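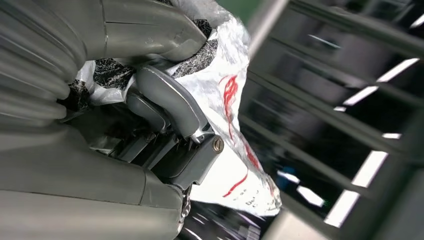 Selon Widad Nimri, consultée en avril, tout se jouerait sur le film plastique : trop souple, trop glissant, il ferait perdre plus de temps que le contenu. Nous lui avons répondu que c'était précisément la raison de notre demande de subvention, ce qu'elle a trouvé un peu facile.

Le poste de tri des sachets de Stindenthorpe fonctionne donc depuis mai, avec un établi vert foncé, un tapis vert vif dont la teinte a fait l'objet de plus de courriels que le budget, et des sachets imprimés qui refusent toute forme géométrique connue. La consigne reste celle du dossier initial : prendre le sachet, le poser à plat sur le plateau, contrôler l'impression, puis l'envoyer vers la caisse ou vers le tapis.

Où en est-on

L'objectif de la période était de 900 sachets contrôlés. Nous en sommes à quelque 700, en comptant ceux de Jihad Sabbagh, qui les a repris à la main un lundi soir et tient à ce que cela figure au rapport. C'est fait.

Les sachets froissés posent toujours problème. Une fois chiffonné, le motif noir ne se lit plus et le rouge se lit de travers. Remo Kofler propose un lissage préalable. Le fournisseur, Flilodent, propose un film plus rigide, plus cher, et une réunion.

Le plateau en inox, en revanche, donne satisfaction. Son rebord est bas, le sachet déborde volontiers à l'avant, mais on garde la face imprimée sous les yeux pendant le contrôle.

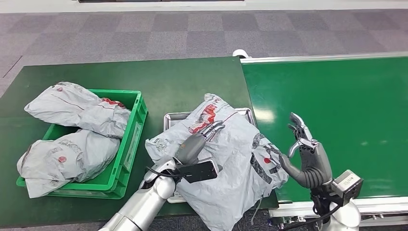

Dépenses et suite

Sur la ligne « petit matériel », 115 euros ont été engagés pour les caisses ajourées, dont nous avions sous-estimé l'appétit : deux paquets suffisent à en remplir une. Il reste 70 euros, que Şengül Uçar souhaite réserver à un modèle plus profond. Nous demandons votre accord pour ce reliquat avant la prochaine livraison d'Obeidat.

Le lissage sera essayé sur un lot court. Les résultats vous parviendront avec le décompte final, y compris s'ils donnent raison à Widad.

Suha Nimri, pour le projet Grokthorpe

Contact | © Projet Grokthorpe | Retour en haut de page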